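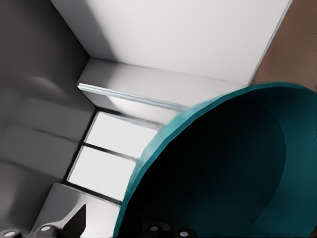 Good Practice for Simulated Manipulation Trials
Progress Report to the Escobar Fund, Second Reporting Period

Prepared by the Astia project office
Principal contact: Eulalia Rivadeneira

1. Purpose of this report

The Escobar Fund supports Astia and its partner Prodomar in the preparation of a written code of practice for teams that train and test robot arms in simulation before moving to physical equipment. This report covers the period ending in August. It describes the work completed, the state of the draft code, changes to the plan approved at the outset, and the use of funds.

2. Background

The first reporting period established that the two organizations kept simulation records in incompatible ways. Episodes were named differently, scene settings were stored in some cases and not in others, and the word "success" was applied under at least three definitions. The Fund asked that the second period concentrate on record keeping and on the conditions under which a simulated result may be quoted in an outside document. The sections below follow that request.

3. Work completed

3.1 Draft code, version 2

Version 2 of the draft code was circulated to both partners in the first half of the period. It contains 25 rules in four parts: scene preparation, camera and sensor settings, episode review, and reporting. Version 1 contained a fifth part on physical trials. It has been removed and will be taken up separately, as agreed with the Fund.

The rules that drew the most comment are summarized here.

Rule 4 requires that every scene be stored with the full list of its objects, their starting poses, and the random seed. A scene that cannot be rebuilt from its record may be used for internal work but may not be cited.

Rule 9 covers views from cameras mounted at or near the gripper. In household scenes, a bowl or similar object held or approached at close range can fill much of such a view and hide the area behind it. The rule states that a wrist view may not serve as the only evidence for the outcome of an episode. The reviewer must also have a fixed view or the logged object poses for the same time step.

Rule 10 requires that camera mounting position, field of view, and rotation be recorded with each episode. Prodomar had treated these as fixed properties of the arm model. A check of its older files found two mounting positions in use under a single label.

Rule 14 sets one definition of success for placing tasks. The object must rest within the target area, the gripper must be open and clear of the object, and both conditions must hold until the end of the episode. Teams may apply a stricter definition if they state it.

Rule 17 prohibits the removal of failed episodes from a published set unless the removal is described and the original count is given. Episodes that end through a simulator error are to be marked as such and kept.

Rule 21 requires that images taken from a simulator be labeled as rendered whenever they appear outside the project.

3.2 Review exercise

Ngan-ling Hsieh led a review exercise to find out whether the rules could be followed by staff who had not written them. A set of 3,000 simulated episodes was drawn from household scenes held by both partners. From this set, 300 episodes were selected at random and scored independently by two reviewers using version 2.

The reviewers disagreed on 25 of the 300. Most of the disagreements concerned episodes in which the object was in the target area but the gripper had not clearly released it. The wording of Rule 14 at the time said "released," with no reference to clearance. The text given in section 3.1 is the corrected wording, and the disputed episodes were scored again under it. Four remained unresolved. These have been kept as worked cases for the guidance notes.

The reviewers also reported that Rule 4 was slow to apply to older scenes. In 165 episodes the seed was missing from the main record and had to be recovered from run logs. Tadeo Domínguez has written a short script that performs this search and reports the scenes for which no seed can be found. The script will be released with the code.

3.3 Record format

The shared record format is now in use at both sites. It is maintained in Nidley, the project's internal catalog, which rejects an episode if a required field is blank. Free-text fields were reduced after staff were found to be entering scene names in them that belonged elsewhere. Hamisi Rweyemamu is responsible for the field definitions, and changes to them require his written approval.

3.4 Training

Two training sessions were held for simulation staff, one at each site. Estela Lagos prepared the materials. Attendance was required for anyone who scores episodes. Participants asked for more examples of partly hidden objects, and the section on Rule 9 is being expanded for this purpose.

4. Changes to the plan

The outside consultation planned for this period has been moved to the next. The partners considered it unwise to send out version 2 with the earlier wording of Rule 14, and the correction was not ready in time. The final delivery date does not change.

The plan also called for a scoring tool to be purchased. After a trial, the project office decided to extend Nidley for this work. The Fund approved the change in correspondence.

5. Use of funds

Spending was below the approved budget for the period. The difference comes from the delayed consultation and from the purchase that was not made. The project office requests permission to carry the consultation amount forward in full and to apply the purchase amount to reviewer time. A statement of accounts is provided in Annex A.

6. Risks

Reviewer availability. Only a small number of staff at Prodomar are trained to score episodes, and two of them are assigned to another project through the fall. Astia has offered to cover part of the load.

Older records. Some scenes made before the project began may never meet Rule 4. The partners have agreed that these will be marked as not citable. Several earlier internal reports rely on them, and a list of affected reports is being compiled.

Scope. Requests have been received to extend the code to mobile robots. The project office has declined them for the present period.

7. Next period

Version 3 of the draft code will be issued with the corrected Rule 14 and the expanded guidance on Rule 9. The outside consultation will open once the Fund has reviewed that version. A second review exercise will use reviewers who did not take part in the first. Scoring will be done entirely in Nidley.

The project office asks the Fund to confirm two points: the carry-forward described in section 5, and whether the worked cases may be made public together with the code.

Annex A: Statement of accounts
Annex B: Draft code, version 2, with corrections marked
Annex C: Reviewer instructions and scoring sheet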